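Wed 23 February

Well, I have had the best day, and all I did was sort out the odds and ends drawer. Drawers, I should say, and the biscuit tin, and the carrier bag on the back of the hall door that has been to three addresses with me without once being emptied. I'm still pleased about it now, at half past ten at night, with my feet up and a second cup of tea going.

It started because the kitchen clock stopped. I went for a battery and found the drawer had jammed again, that thing where a spatula or a ruler rises up at the back and wedges itself against the top. Took me a good ten minutes with a butter knife. When it finally gave, the whole lot shot out and I got a lapful of string, picture hooks, dead pens and takeaway menus from Cirnusari (which shut, what, two years ago? Lovely dumplings. I kept one menu out of loyalty). And I thought, right, that's it, I'm doing it today, the whole flat, every small thing I own.

I rang Huw Lougher to say I wouldn't be over for lunch and he said in that case he'd come to me, and he'd bring his label maker. I could have cheered. Huw has the patience for this sort of job that I have only in bursts. He arrived just before twelve with soup in a flask and the label maker in its own little zip bag, and he'd been to the hardware place on Penry Street on the way for picture wire I didn't ask for but did need.

We cleared the big white table completely and tipped things out in stages. My idea was to do it by room. Huw's was to do it by what the thing is for, and he was right, as it happens, and I told him so. By room you end up with a screwdriver in four places. By what it's for, you find out you own a great many screwdrivers and can give some to your nephew.

So the groups, for my own record, as I'll forget by the summer:

Fixing to walls – hooks, rawlplugs, screws, the wire, the small spirit level
Sewing and mending – needles, the button jar, iron-on patches, fabric glue
Post and paper – stamps, clips, drawing pins, the good scissors
Electrical – fuses, bulbs for the cooker hood, adaptors, batteries
Bike – all of it, even the bits I can't name
Don't know yet

The "don't know yet" pile was enormous at one o'clock and quite small by four, which felt marvellous. There was a little brass key in it that we tried in everything. It fits the meter cupboard! I have been opening the meter cupboard with a teaspoon handle since September.

The yellow organisers are a triumph. I bought them for beads, back when I was going to make earrings for everybody, and they've sat on top of the wardrobe ever since feeling like a telling-off. They are perfect for screws. You can see what you've got, and there's a cheerful look to them that makes me want to put things back. Huw did the labels in capitals and I did the sorting, and we had the radio on, and it rained hard outside the whole time, so I didn't even feel guilty about being in.

Batteries were the messy part. They had got everywhere, into the sewing things, the bike things, one in the toe of a slipper. We agreed that the clear plastic box should be the only place for them from now on, full stop, and that anything doubtful gets tested before it's allowed in.

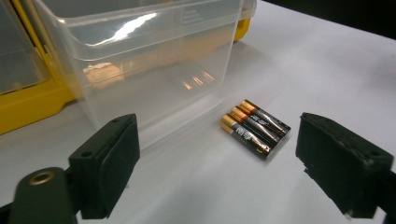

Huw has a tester at home but hadn't thought to bring it, so we used the bathroom scales remote thing, then the bike lamp, then the torch, swapping them in and out and saying "yes" or "no" like a pair of judges at a flower show. The dead ones have gone in a paper bag by the front door to go to the collection bin at the supermarket. I've put my keys on top of the bag so I can't leave without it.

And the clock is going again. It wanted an AA in the end, and I had one, and I knew where it was because I'd put it there myself twenty minutes before. I can't tell you how good that felt. I keep looking up at it.

We stopped for the soup at about half one, leek and potato, very peppery, with the end of Sunday's loaf toasted. Ate it standing up at the counter as every other surface was spoken for. Huw told me about the walk he's planning from Dukgate out to the reservoir and back over the top, and would I come once the weather turns. I said yes straight away. I must look at my boots before then, the left one was coming away at the toe. (Fabric glue won't do it. I asked.)

The button jar took far longer than it should have because we got the lid off and that was the end of us. I'd forgotten Mum's green coat buttons were in there, the big ones with the swirl. I remember holding on to the bottom one at the bus stop because her hands were full of shopping. Huw wanted to know if I'd counted what was in the jar, I said of course not, and so naturally he put 2,000 on it and I said far fewer, and we did start, we really did, but we got to 41 and the phone rang and neither of us could remember where we were. I've taken the six green ones out and put them in a matchbox in my bedside table.

It was Aveo on the phone, the window people, wanting to move my appointment. Fine by me. I was in such a good mood I'd have agreed to anything, and the poor lad sounded as if he'd been braced for a row.

Things I found that I'd given up on: the spare key to the shed, my library card (I've had two replacements), the foreign coins, a photo-booth strip of me and Jan pulling faces, the little hex key for the bed, and a £30 voucher for the garden centre with no expiry date on it that I can find, front or back. I am going to be first through the door on Saturday. I want sweet peas, and one of those trays with the lid for starting seeds on the windowsill, and if there's anything left over I'll have a cake in the café.

Things I still can't find: the tape measure. I own a tape measure. I had it when the bookcase came. Huw thinks it's down the back of the bookcase, and he may well be right, but neither of us fancied emptying the shelves at that hour.

What's left for tomorrow, then. The bike tin needs a wipe out, it's oily at the bottom and I don't want that on the new shelf paper. The drawer itself wants a divider, or I'll have the string running loose again by Easter – I thought I might cut one from a shoebox to start with and see how it goes. Two of the labels have gone on crooked and I've decided to leave them. The carrier bag I have finally thrown out. It had a hole in the bottom, and it was mostly held together by a jumper hook.

Huw went off at five with a bag of spare screwdrivers, and a tub of the drawing pins, and the last of my ginger cake wrapped in foil. He left the label maker behind! He says I can keep it for the week. I've already done the tea, the coffee, the flour, both sorts of rice and the tin where the string lives, and I was eyeing up the spice rack when I made myself sit down. Paprika in the morning.

Must ring Jan about that photo strip. And take the bag by the door.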